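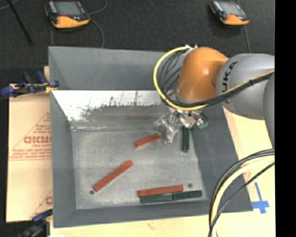
Just get a bigger bin, a reader told me after my last post on block storage, and then you'll never have to sort anything again. I've been chewing on that ever since. So when I got the chance to spend a morning at Piltwood, the secondhand block shop in Gallitz, I brought the comment along and read it out loud before I'd even taken my coat off.

The owner laughed for quite a while. "Oh, I had the bigger bin," she said. "I had it for two years! You could lose a sandwich in there."

She'd rather keep her own name off the internet (fair enough), but she was happy to talk blocks for as long as I wanted, and I wanted to for a long time. Piltwood buys up mixed lots from schools, attics and yard sales, sorts them, matches them and sells them on in sets of 100. The big classroom sets are 500, and those go out in March, when the preschools have figured out what they're short of.

I asked where she starts with a fresh lot.

"Color first, always," she said. "People think you should start with size, and I did too. But your eye does color for free. Size you have to think about. If I've got reds and dark greens in a gray bin, I can have a conversation and still pull the reds. Give me long ones and slightly less long ones and I have to stop talking."

She did not seem like someone who enjoys stopping talking, and I mean that with love.

The gray matters, too. She's tried white bins, and they show every mark, and she had a navy one for a while that swallowed the dark greens whole. "A navy bin is a terrible thing to do to a green block," she said. I've had dark blue bins at home for years, so I wrote that one down and underlined it.

Then we got onto how full a bin should be, and this is where she really warmed up. Her rule is that you should be able to see the floor. Not the whole floor, but enough of it that a block can lie flat by itself somewhere.

"Once they're piled up you're digging," she said. "You take one out and three slide into the hole. If they're spread out you just pick them up. It looks like a waste of a bin. My sister-in-law came in once and said, what is this, are you out of stock?"

Doesn't that mean a lot more trips to refill it?

"Sure. Trips are fast. Digging is slow, and it's loud, and it chews up the corners."

Corners are a sore subject at Piltwood. She showed me a Mockus set, one of the old ones with the nice crisp edges, and then a second Mockus set that had spent its life at the bottom of a toy chest — you'd hardly guess they'd started out the same. She still sells the rounded ones, cheaper, and says kids under four like them better anyway. The collectors want the crisp ones and will write her long emails over a single dent.

What about the bins, though? Do those need to be in good shape?

"No! Let them get scuffed. A scuffed bin is a bin with a job." She won't buy anything with ridges on the bottom, because small hands (and big tired ones) can't get a fingertip under a block that's wedged in a groove. Flat bottom, open top, no lid. The lids she's collected over the years are stacked behind the counter and she uses them as trays for her lunch.

I asked about Wukby blocks, since I get so many letters about them. Her face did something complicated.

"They're fine. They're good, even. But they're a hair shorter than everybody else's, so if one gets into a mixed set, your tower leans at level 8 and some poor kid thinks it's their fault." She checks by standing blocks side by side on the table and running a thumb across the tops. She had me try it with my eyes shut and I found the Wukby on the second go, which made me far too proud.

Before I left I went back to my reader's comment and asked if there was anything kind to be said for the bigger bin.

She thought it over. "For cleanup at the end of the day, when everybody's crying? Yes. Throw it all in, go to bed. Then in the morning tip a little of it into the small one and play out of that."

I drove home with a set of 100, mostly reds, and one of her spare lids for my sandwiches.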